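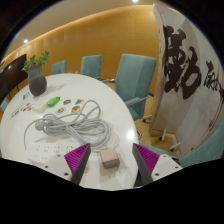

Titby Help Page: Your Questions About Levels, Lives and Lost Progress

Hello and welcome! We get a lot of mail about Titby, and the same handful of questions comes up so often that it seemed kinder to put the answers where everyone can find them. Grab a drink, scroll down, and if your question isn't here, write to us (the address is in the game menu under Contact).

How many levels are there?

There are 959 at the moment, counting the bonus gardens but leaving out the Wihongi side path, which has 100 little levels of its own. You can open the side path as soon as you've beaten the first big owl.

I've been stuck on level 662 for ages. Is it broken?

Oh, you poor thing, no, but it's a mean one! The trick is to leave the honey jars alone for your first few moves and work on the left column until the gate drops. After that, match a Prustent lantern with any striped tile and it'll clear the whole middle row. If you have a second lantern, hang on to it for the jars in the bottom corner, where you'll have hardly any room to make matches.

What is a Nelalar, and how do I get one?

A Nelalar is the blue bird that carries a tile from one side of the board to the other. You make one by matching five tiles in an L shape. You can also get 2 of them free every Wednesday from the gift basket on the map, and they'll keep until you use them, so there's no need to rush off and waste them on an easy level.

My lives aren't refilling. What can I do?

Close the game all the way, open it again and give it a minute. If you've changed the clock on your phone (plenty of people do, we don't mind), the timer will wait until the real time catches up with it.

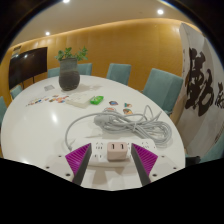

Ebony Sutcliffe wrote in to say that closing the game did nothing for her until she also signed out and back in, and that her lives were full again by the time the map loaded. Thank you, Ebony! Do try that as well, but please make sure your progress is saved to your account before you sign out.

Will I lose my stars if I get a new phone?

Not if you're signed in. Open the settings on your old phone, tap Save Now, and wait for the little green leaf. Then sign in on the new one with the same email. Guest players can't move their stars across, I'm afraid, so please do make an account first. It's free and takes hardly any time.

Can I play without the internet?

Yes, for any level you've already opened. Gift baskets and team races need a connection, and stars you win offline will show up on the map the next time you're connected.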